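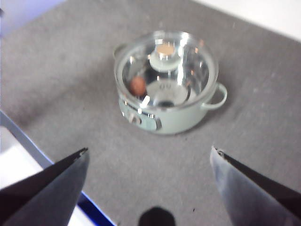
Zedumia Gallery: The Kitchen Table Set

Welcome to the gallery of the Zedumia project. We are a small group in Prarness, and we teach a robot arm to do simple jobs in the kitchen by showing it many examples. I have been asked to write the text for this page. English is my third language, so please forgive me if a sentence is longer than it should be.

The set on this page is the one we call the kitchen table set. We began it in June, and it is the second set we have made. The first one was with blocks and cups, and it has its own page. For the kitchen set we wanted objects which are a little more difficult: things with lids, things with handles, and things which have something inside them.

Every example in the set is made by a person. One of us holds the leader arm, which is a light copy of the robot arm, and the robot follows the movement of our hand. The cameras and the joint positions are recorded together. When the job is finished we press the pedal, somebody moves the objects to a new place, and we begin again. The learning system gets all of it later, and it tries to find out for itself what the hand was doing and why.

Cooking pot, wrist view

The mint-green pot with its glass lid, between the open fingers. The brown egg-shaped piece can be seen through the glass, on the left side of the pot.

The white streaks on the lid are reflections. For a person they are easy to ignore, but a learning system doesn't know at first that a bright line on the glass is not a part of the object. We keep such views in the set. If we took only the nice ones, the robot would be surprised on the first sunny morning.

About the pot job

The full job has five steps: hold the lid by the knob, lift it, put it down on the mat, take out what is inside, and put the lid back. We record it as one long example and also as short ones, where only a single step is done. The short ones are quicker to check and they are very useful when one step is weak.

The lid is the hardest part. The knob is round and it stands in the middle, so the fingers must come down quite straight. If they come from the side, the lid tips and slides over the rim. My colleague Ivar Engebretsen has the best hand for it. He lowers the arm slowly, waits a moment above the knob, and only then closes. I was impatient with this waiting in the beginning, but when we trained on his examples the robot learned the waiting too, and it dropped the lid less often than with mine. Now all of us wait.

The egg is harder to take out than it looks. It rolls when a finger touches it, and near the wall there is not much room for the second finger. We permit the person to push it gently away from the wall first. This was discussed for a long time. Ivar was of the opinion that the push makes the examples untidy, and I was of the opinion that a robot which can't push will stay stuck. We agreed to keep both kinds and to write in the label which one it is.

How the objects are placed

There are 29 starting places for the pot, and they are drawn on a paper plan which lies beside the keyboard. We don't draw them on the mat, because the wrist camera would see the marks and the system could learn the marks instead of the pot. The handles are turned to a different direction each time. The mat is always the same grey one, and we brush it in the morning, though some small dark specks always stay on it.

We change the light during the day. In the morning we have the window, and after four o'clock we use the lamps. We also change the height of the table a little between sessions, and we note it in the log.

How we choose what to keep

The kitchen set has 593 examples of the pot job at the moment. Of these, 99 are marked as "recovered", which means that something went wrong in the middle and the person corrected it without stopping. These are my favourites. A perfect example shows the robot one way through, but a recovered one shows what to do when the lid is sitting crooked or when the egg has escaped to the other side.

An example is removed if a hand comes into the view before the pedal is pressed, if the recording has a gap, or if the person gave up. It is not removed for being slow. Each example is watched by someone who did not record it, at double speed, and the labels are written at that time. I do my checking after lunch and Ivar does his before it, so we are seldom in each other's way.

We have some habits with the labels that may help others who are starting with this kind of work. We write what was done and leave out what was planned. We use short words: "lid up", "lid down", "egg out", "push". In the first set everybody wrote in their own style, and I spent most of one winter making "remove cover" and "take off top" into the same thing.

What we are adding

The next recordings will be with the pot placed nearer to the border of the mat, where the wrist camera sees more of the other things on the table. The robot is still weak there. It sometimes goes toward a bright border when it should go toward the knob, and we would like to give it enough examples to stop this. After that we will do the same job with a bowl and a tin.

Using the set

Schools and small labs can ask for a copy of the kitchen table set. Please write to the Zedumia desk, tell us which arm you have, and say if you need the wrist view only or all the cameras. The wrist view alone is much smaller to download. If you find a wrong label, send us the number of the example and we will correct it in the next version.

Text and labels: Erasto Massawe
Recording: Ivar Engebretsen and Erasto Massawe

Back to all sets
Next set: Blocks and Cups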